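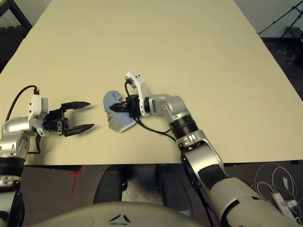 One of the second year reps asked for it to go in at the top that the late work rules had been changed over the summer without anyone being asked, and that the first most students knew was a line in the Flendix login page. Noted. Chair said that was more or less why we were meeting.

Fonthorpe College, Student and Staff Forum, extra meeting on late work, extensions and feedback
Held 2020-08-23
Present: chair, student reps (all years bar the part-time route), three tutors, registry, library, disability advice, minute taker
Apologies: part-time rep, exams office (sent a note, see item 4)

1. Minutes of last time
Agreed, with one change. "The tutors refused" under item 6 to read "the tutors did not agree". Long-ish discussion about this, not recorded.

2. Matters arising
Printer credit – still waiting. Registry to chase again.
Quiet room in Nordin building – locked at 6pm all through summer term, meant to be 9. Estates say the fob list was never updated. Carry over.
Reading lists – library has had lists for most first year modules, very few for third year. Tutors reminded. Library would like ISBNs please, not just "the Blue Book".

3. Late work rules
Registry went through the new rules. In short:
Old rule: ten marks off for each day late, zero after a week.
New rule: mark capped at the pass mark if handed in up to five working days late, zero after that.
Starts with work due this coming term. Same for all years. Part-time route the same on paper, though nobody has told them yet as far as anyone in the room knew.

Reps' view is that the new rule is worse for anyone who is an hour late and better for anyone four days late. Someone who misses the deadline by ten minutes because Flendix is slow loses everything above a pass. Under the old rule they'd have lost ten marks. Tutors split on it. One likes it as it is simple to mark. One thinks it will mean students who miss the deadline just take the five days, and they'd be daft not to.

Registry said the reason was consistency between departments, as history was counting weekends and the science side wasn't. Accepted that this was a mess. Reps said you could fix the weekends without touching the rest.

Asked for figures. Registry had last year's: 1075 pieces of work handed in late across the college, and 840 of those came in inside the first day. So most late work is only just late. Reps asked that this be minuted clearly. It now is.

Chair asked registry what share of the 840 were inside the first hour. Not known, Flendix records the time but the report only shows the date. Registry to ask if a fuller report can be run.

Proposal from reps: a grace period of an hour with no penalty at all, then the cap. Tutors said an hour just moves the deadline to an hour later. Reps said yes but people don't plan for it the same way. Went round this a few times.

Second proposal (tutor): keep old ten marks for first day only, cap from day two. Reps would take that. Registry worried about working it out by hand. Tutor said it's a subtraction.

Show of hands on second proposal – clear majority in favour, registry and one tutor not voting. Forum can't change the rules itself, so goes up to Academic Board as a recomendation. Their next meeting is November, so the new rule will already have been used for the first round of essays. Reps not happy. Chair will write before then and ask for chair's action.

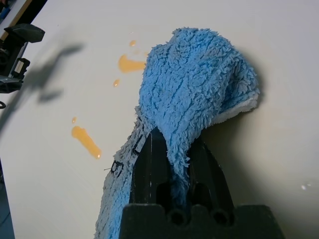
Could the Board be asked to apply any change backwards, so nobody marked down in the first few weeks is worse off than someone marked down after? One of the reps put this and most people round the table nodded. Registry said it had been done once before, with the placement reports, and was a lot of work. Chair to include it in the letter.

4. Extensions
Exams office note read out. They want all requests through the form on Flendix, none by email to tutors, none by word of mouth. Form asks for evidence in every case.

Disability advice not content with this. Students who already have an agreed plan shouldn't be sending a doctor's letter each time. Some surgeries charge, and it isn't quick. Last year the plan was enough. Exams office note doesn't mention plans at all. Agreed this looks like an oversight, disability advice to go back to them this week and copy chair in.

Self-certifying. Reps asked for two short extensions a year without evidence, three working days each. Several other colleges do this now. Tutors mostly in favour, one asked if it would apply to group work. Nobody knew. Reps think not, otherwise one person in a group of five can use theirs and the next person theirs and so on. Reps to write a one page paper for next time.

Discussion of what counts as good reason. Present list has illness, bereavement, jury service, "serious domestic difficulty". Doesn't have caring, doesn't have paid work. Reps pointed out a lot of students have had shifts changed at no notice. Registry said work is left out on purpose for full time students. Chair said the list should at least say so in plain words so people don't waste a form. Caring to go on the list, no one against.

Who decides? At the moment the module tutor for under a week, the department for anything longer. Answers taking anything from same day to never. Reps want a reply within two working days. Tutors said fine in week 4, not fine in week 11 when every request lands together. Settled on two working days as an aim, and if there's no reply by the deadline the student is treated as having the extension until they hear. Registry to check this is allowed.

5. Handing in
Flendix fell over twice in the last hand-in week. Nobody lost marks in the end but people were up half the night refreshing. Asks from the reps:
- deadline moved from midnight to noon so there is someone at work if it breaks
- an email address to send work to if it goes down, same one every time, on the front page
- receipt that shows the time, not just the date

Noon deadline – tutors all for it. Some reps less so, those with morning lectures. Compromise of 3pm floated. Agreed 3pm, to be tried for autumn term only and looked at again.
Email address – registry will set up. Files over the size limit will bounce, so art and design need something else. To be sorted.
Receipt – up to the Flendix people. Registry will ask at same time as the report.

File names. Tutors asked again for student number and module code, nothing else. Still getting "essay final FINAL 2". Reps will put it in the welcome email.

Word counts. Uvov (the shared first year module) says 10 per cent over is fine, everything else says it isn't. Student marked down in one and not the other for the same thing. Tutors for Uvov to bring theirs in line or say on the cover sheet that it's different.

6. Feedback
Promise is three weeks. Reps did a quick survey at the end of summer term, 100 replies. Main grumble wasn't the wait, it was getting the first essay back after the second was due. So the comments couldn't be used.

Tutors said three weeks is tight with a big group and one marker. Accepted. But dates can be set so the second essay isn't due inside that time. Asked that each department sends its hand-in and return dates to registry before term, on one sheet, so that clashes show up. Psychology already does this and will share their sheet.

Length of comments came up. Some get a page, some get "good, but needs more". Reps not asking for a page. Would like at least one thing to do differently next time. Tutors fine with that as a line on the marking sheet.

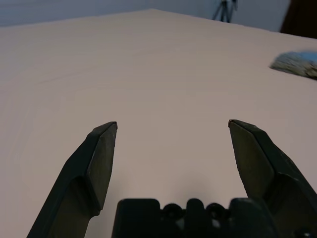 Also on the marking sheet, the boxes. There are nine boxes and most markers use four. Reps find the empty ones worrying, they read them as a zero. One tutor had assumed students never saw them. They do. Suggestion to cut down to the ones people use, departments to say which. Not urgent, spring is fine.

Audio feedback – two modules tried it. Liked by those who got it, apart from one file that had the wrong essay on it. Can't be searched, and no good for some students without a typed copy. Leave as optional.

Moderation. Rep asked why marks went down after being released in one module. Tutor explained they were released too early, should have been held until the second marker was done. Marks now say "not yet confirmed" but in very small type. Registry to ask for bigger type.

7. Resits
Ran out of time mostly. Dates for resits clash with the first week of term for some second years, they'd be sitting a paper and missing the intro lecture. Registry knows. Lecture will be recorded for those students. Fee for resits to come back as its own item.

8. Any other business
Library opening in term: 8.30 as before, back to late closing from week 2.
Bike racks behind Nordin, wrong meeting, pass to estates.
Rep places for the new first years, nominations open from week 1. Present reps to go round lectures.
Chair asked for papers five days ahead next time. Two of todays came that morning.

Actions
Chair: letter to Academic Board (item 3), incl. ask about applying changes backwards
Registry: fuller late work report; receipts with times; email address for hand-in; check the "no reply" rule; bigger type on marks; printer credit
Disability advice: plans and evidence, with exams office
Reps: paper on self-certified extensions; file names in welcome email
Tutors: hand-in and return dates to registry; reading lists to library
Uvov tutors: word count
Departments: which boxes to keep, by spring
Part-time route: someone to tell them about the new rule. Registry took this.

Next meeting: week 3 of term, room to be confirmed, main business resits and the extensions paper.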